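How a Key Opens a Lock

A key is a small piece of shaped metal. It looks simple, but every bump and dip along its edge has a job to do.

Inside many door locks is a round part called the plug. The plug has to turn before the door will open. When there is no key in it, a row of little metal pins pokes down into the plug and holds it still. Each pin is pushed down by its own spring. A lock might have 6 sets of pins, and each set is cut in two at a different height.

When you slide in the right key, its bumps lift every pin by just the right amount. All the cuts line up with the edge of the plug, and now the plug can turn. If you use the wrong key, some pins sit too high or too low — and the plug stays stuck.

Locks with pins are very old. People made large wooden ones thousands of years ago, and their keys were wooden too, with pegs sticking up like the bristles on a toothbrush.

To copy a key, a locksmith clamps it in a machine beside a blank, a key with no dips cut in it yet. A guide follows the edge of the first key while a wheel cuts the same shape into the blank. The Babaei key shop in Storkcombe keeps up to 500 blanks on its wall, in silver and brass colours.

Try this at home: ask a grown-up for two old keys. Put each one flat on paper, draw along its edge with a pencil, and colour in the shapes. Are the dips in the same places?

A key is also a handy size for passing from one to another. You hold it at one end and leave the other end free. 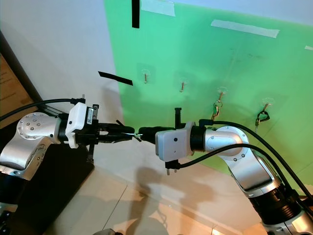
Zohreh Rashti wrote to ask whether a key can wear out. It can, very slowly. The bumps rub against the pins each time the key goes in, and after many years they may be too worn to lift the pins to the right height.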